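Household Help > Laundry & Linens

Light blue towels getting rough and fraying at one corner, can they be saved?

Posted by bluehen_mornings in Laundry & Linens

Hi everyone, long-time reader and first-time poster, so please be patient with me if I ramble. I have a stack of light blue towels and cloths that I bought when we moved to Mokville, all from the same Lumari set, and I have been very fond of them. They get washed a lot in this house. During Ramadan we had family over nearly every evening and I was running a load every night, and I think that is when they started going downhill.

My trouble is twofold. First, they have lost that nice thirsty feel and seem to push water around the counter. Second, the corners are going. The white stitched edge is still holding along the side, but the corner has gone fuzzy and grayish and feels like an old scouring pad.
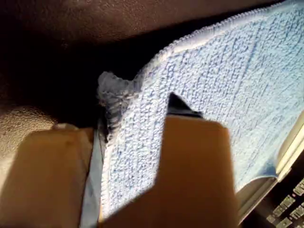 The fuzzy corner, with the white hem running up from it

I wash everything at 40 (my machine is a European one, so that's Celsius) with ordinary liquid detergent and a good glug of softener, and then it all goes in the dryer on high. My mother always said softener was the secret to a nice towel, but hers hung on a line in the wind, so maybe that did more of the work than she gave it credit for!

Should I be trimming the corner, sewing it, or just sending the whole lot to the rag bin? I would love to keep them going at least until March if I can. The other picture shows the darker blue border and the smoother, fuzzier part of the cloth.
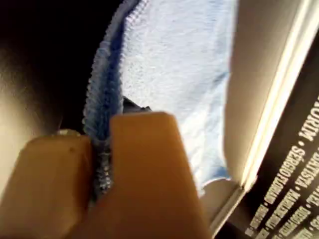 The pale cloth with its darker blue looped border

Thank you in advance, you are all so kind on here.

porchlight_and_pie
Lovely color, and please don't put them in the rag bin yet! I went through the very same thing with my bath towels, so let me tell you what I would do, in the order I'd do it.

Stop the softener. I know, I know, your mother and mine both. It leaves a coating on the fibers, and after a while the water just sits on top. To get the old coating off, wash the towels with no detergent at all and a cup of plain white vinegar, then run them a second time with your usual soap, using half of what you normally pour. Keep the vinegar well away from bleach, please. If they still feel slick after that, do it all over again the following week. Mine took 2 rounds.

Now for the drying. High heat is hard on loops and even harder on anything microfiber, and that second picture looks like microfiber to me across the pale part, with a loopier border down the side. The first one looks like regular terry. I'd wash those separately if you have both in the stack, because microfiber grabs the lint off cotton and holds on to it for dear life. Low heat for 30 minutes, give everything a good hard shake, then finish on a rack or over a door.

As for the corner, snip the loose tufts with small sharp scissors and don't pull on them, whatever you do. One tug on a terry loop and you can have a whole row come away. Then fold the corner under just a little and whipstitch it with cotton thread in white, to match the hem. It doesn't need to be pretty. I did mine in front of the television and they have held up beautifully, apart from one where I got sleepy and sewed it to my skirt.

tronmont_tom
vinegar yes, softener no. wouldn't bother sewing, just cut the fuzz off and use it for the car

quiltedkettle
I agree with nearly all of the long answer, but I'd do the stitching before the washing. A frayed corner tumbling around in a full drum only gets worse, and if it catches on a zipper you'll have a real mess. I wash my towels 7 to a load at most and never in with jeans.

I would also have a good look at where the white edge meets the corner. If the stitching has let go there, start your thread a little way back along the sound part of the hem and work toward the fuzz, so you're anchored in something solid. Knot it on the back side. A little dab of fray glue from the craft store is fine for a towel that gets light use, though it dries scratchy and I wouldn't want it near my face.

If the gray is only on the corner, it may just be worn fiber, and that won't wash out. If you see it creeping across the rest of the towel, then I'd suspect detergent building up, and the vinegar wash should help with that. Do let us know how they come out, and which of them you decided to keep for the kitchen.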